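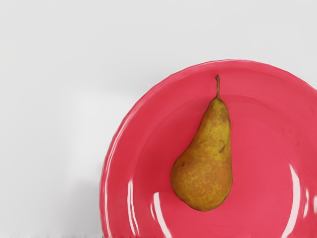 Okay, so my ticket about the Gititby photo uploader is still open and I promised Oksana Bilyk I'd write down everything I tried, so bear with me, I ramble. The short version is that product pictures for our online store upload fine, the progress bar gets to the end, and then the listing shows a gray box with "file could not be processed." The big coral-pink plate is a nice plain shape on a pale table, and any color weirdness would jump right out at me (no color weirdness, just the gray box!).

**July 1, 2026, what I've tried so far**

- Logged out, logged in, cleared the cache. Same thing.
- Switched browsers. Same thing, only slower.
- Renamed the files. I had spaces and an ampersand in a few, and Boyang Pan swore that was it. Nope.
- Turned off the Banholm backup app, which likes to grab files while I'm using them. No change, so it's back on.
- Uploaded a batch of 34 pictures, then 5. With the 34, every single one failed. With the 5, two went through!

That last one got me excited, so I opened all five and compared. The two good ones were saved in April, before I updated my export settings. The other three were saved after, and they have a different color profile (CMYK, ugh, for the print catalog). I must have left the print preset on and never switched it back.

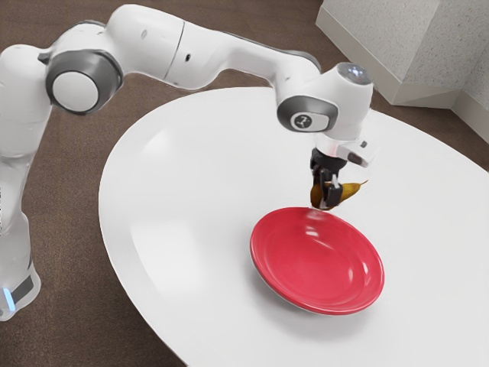 *Pear over the red plate, store listing size.*

So I re-exported three of the bad ones as sRGB and all three went through on the first try. Yay! The catch is I've got 200 more to redo, and I'd love a batch option if Gititby has one hiding somewhere.

Two questions before you close this:

1. Can the error message mention the color profile? I lost a whole morning to that gray box.
2. Do I need to delete the broken listings first, or can I upload right over them?

Zoriana Fedoruk has my login details if you need to poke around in the account.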